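Changing the fingertips on your hand grippers

Okay, tips! I put this off all through February and then did the whole set in one sitting, so learn from me and do yours sooner. You need the small Brellard driver and a fresh pack of yellow tips (ours are Florness, part 161).

Unplug the cable first. Back out the screw, wiggle the old tip off, and wipe the finger with a dry cloth. Push the new one on until it clicks.

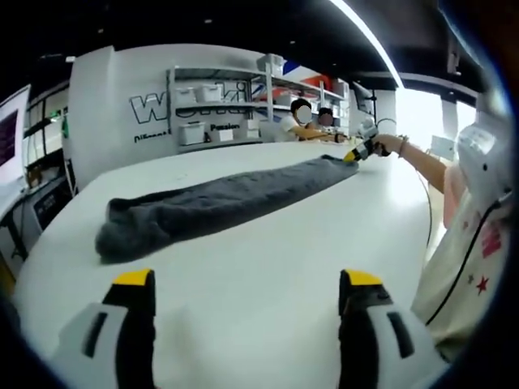
Snug the screw down but go easy, I cracked one that way and Bohumila Kollár still brings it up! Then plug back in and squeeze the trigger 5 times, all the way open and all the way shut.
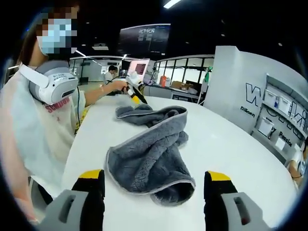
If the tips meet crooked, loosen the screw, nudge, and try again. Still crooked? Swap the finger too, part 261, same screw.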